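Wimdale Equipment Supply
Workroom Furnishings and Power Accessories

Print this page | E-mail this page
Shares: 18 | Comments: 2

Moon Work Board and Switched Power Strip

The Moon work board is supplied by Wimdale for use on tables in workrooms, classrooms and repair areas. It is a separate flat top with a pale laminate face, laid over an existing table to protect the surface beneath. The board may be ordered alone or together with the Moon three-socket power strip, and both items are available to account holders and to the general public.

The strip is white and carries three multi-pin sockets in a single column. A small switch is placed beside each socket, and a larger rocker switch near one end controls the strip as a whole. The cord is white and leaves the strip at that same end.

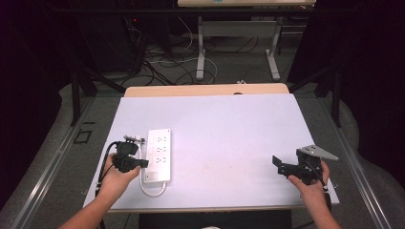 Skorkora wrote that the separate switches had been the deciding point for its training room, where one outlet is often needed while the others stay off, and asked whether the strip could be fixed to the board permanently. Wimdale does not recommend this. The strip is intended to be set down where it is needed and put away after use, and screws driven through the laminate will void the warranty on the board.

Placement

The board should be laid on a level table that is dry and free of grit. It is not designed to bridge a gap between two tables. Customers ordering for more than one table are asked to measure each of them, as boards cannot be trimmed after delivery. Cords should be led away from the front of the table and kept clear of walkways.

Care of the Surface

The laminate may be wiped with a soft cloth and mild soap. Pale surfaces show use sooner than dark ones, and faint marks should be expected on any board in regular service. Such marks do not affect the warranty.

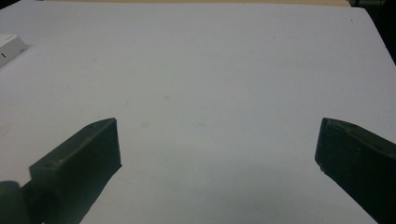
Scouring powder, steel wool and strong solvents must not be used. Ink and adhesive residue should be treated promptly with rubbing alcohol on a clean cloth, after which the area is to be wiped with water and dried. Power strips must be unplugged and removed before any cleaning begins.

Ordering and Delivery

Orders placed through the Utier warehouse are normally dispatched within 12 working days. The catalog number for the board with strip is 512. Boards are packed flat, face to face, with a paper sheet between them.

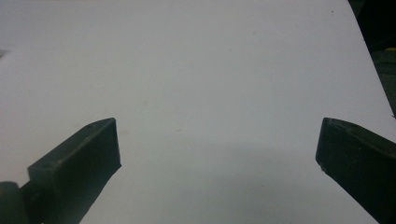

Each carton should be opened on the floor or on a wide bench, and the faces inspected before the packing is discarded. Claims for scratches or chipped edges must reach Wimdale within 18 days of delivery and should state the catalog number. Returned boards are accepted only in their original carton. The present price list remains in force until the end of September.

Page last revised Mon 4 June

This site uses cookies to remember your order details. By continuing to use the site, you accept their use.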